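Wolcombe workcell planning gallery: single-arm table handling

Last revised May 5, 2023

Wolcombe is specifying one tabletop handling cell for mixed grocery items, to be bought in the coming financial year. The page sets out the reference layout and the figures that go with it. Prices are in pounds, exclude VAT and come from written quotations. The arm is costed on a separate sheet and is left out of the totals here.

The layout was modelled before any order was raised. Two white tables stand side by side, with the arm reaching over both. Fruit goes on the plate, and the drinks cans and the loose lime take up the second table. Reach, table height and gripper clearance are to be checked against this arrangement first.
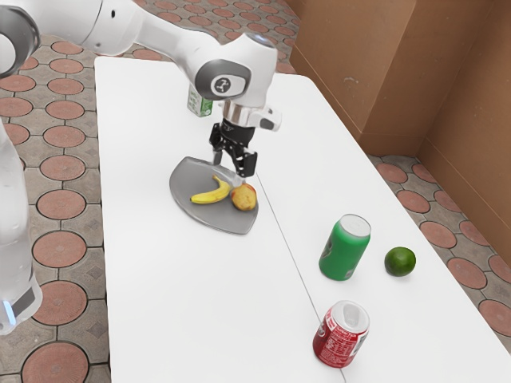

Ciswood commented on the first draft that the gripper line was too thin. Their view was that a parallel gripper should be priced with at least one spare set of fingers, and that soft fruit and drinks cans should be tried with the same fingers before the order is signed. They also asked for the tables to be bolted together, as a joint that opens by a few millimetres will upset any taught position that crosses it.

Both points have been accepted. The gripper line now includes the spare fingers, and a bolted joint has been added to the table specification.

Gripper, parallel, two-finger
Kirkegaard quoted 1419 with one set of fingers fitted and one spare. Gokotar quoted 1682 for the same scope, with a longer warranty and a shorter delivery time. Finger stroke must suit the widest item in the trial set, measured across the narrow side where the item will be gripped from above.

Tables and fixings
2063 for the pair, delivered, including levelling feet and joining plates. Tops to be plain white and flat across the joint. The height is fixed once the arm mounting has been agreed, so this line should not be ordered first.

Test items
40 per month for fruit, cartons and cans. Cans are to be tried lying down as well as standing. Fruit is replaced when the skin softens, as a bruised pear gives a different grip result from a firm one.

With the Kirkegaard gripper, hardware on this page comes to 3482. With the Gokotar gripper it comes to 3745. Neither total includes guarding, installation or operator training.

Still open: the gripper cable route, the mounting height of the arm, and whether the Gokotar warranty covers finger wear. Quotations lapse at the end of March.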